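Pratwood Paint Names
README, last touched August 2025

What's in the folder

Hello! If you've landed in this folder you probably like paint names as much as I do. Pratwood is my list of household paint colours, typed up from old shade cards, and it has around 900 rows in it. I started it in May when I was trying to match a hallway and got completely sidetracked by what people call beige.

There are two files. names.csv is the main one. cards.csv says which shade card each name came from, and what sort of state the card was in. They join up on the card_id column.

The columns in names.csv

card_id – matches the other file
name – exactly as printed, capitals and all
maker – Drumico, Lindqvist or Nenow so far
family – my own grouping (grey, green, off-white and so on)
finish – matt, eggshell, gloss, or blank if the card doesn't say
note – anything I felt like writing down

I went back and forth about spelling. Lindqvist prints "gray" on the older cards and "grey" on the later ones, and I've left both alone in the name column. The family column always says grey, so filter on that if you want the lot.

Family is the column I'd trust least. I do it by eye, by the kitchen window, and I've changed my mind about plenty of them. Nenow's Wet Slate has been blue, grey and green at different times (it's grey at the moment, please don't ask me again after dark). If you disagree with one, you may well be right.

The greys

Grey is far and away the messiest family. Drumico alone does a Soot, a Soft Soot and a Sootfall, and on the card I've got you'd struggle to slide a sheet of paper between the first two. The darkest ones are all lumped under "charcoal" in the note column, which at least means you can search for them in one go. I don't try to say whether a charcoal is warm or cool any more. Finish makes such a difference that a matt one and a gloss one hardly look like cousins.
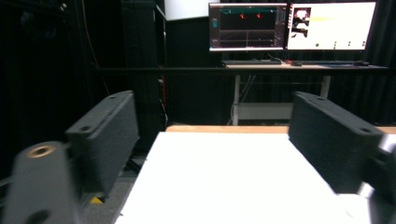
Charcoal grey, with a bit of copper.

Copper and the other metallics do get a family, though it's a thin one. Most of them come from a single Nenow card with a torn corner, so a few names there end in a question mark. The question mark is mine and not part of the name.

Things I know are wrong

There are 40 rows with no finish. I might find it out one day, but I'm not going to guess.

Some names turn up twice because the maker brought them back years later with a slightly different colour. Those are meant to be there – check the card_id before you delete anything.

Accents went funny in an early export. I've fixed the ones I spotted, so if you see a stray symbol in the middle of a Lindqvist name, it's that.

No hex codes. I get asked, and it's still no! The cards have faded, my scanner is kind to yellows and cruel to everything else, and I'd only be making numbers up.

Using it

Help yourself. Use it for quizzes, poems, naming your boat, whatever you fancy. A mention of Pratwood would be lovely but I won't chase you for it. The names themselves belong to whoever thought them up, so don't go selling tins with them on.

Still to do

Another 50 names from a Drumico exterior card, mostly fence colours
Split off-white into something more useful
Decide what to do about Oatmeal, which every maker has and which is never the same twice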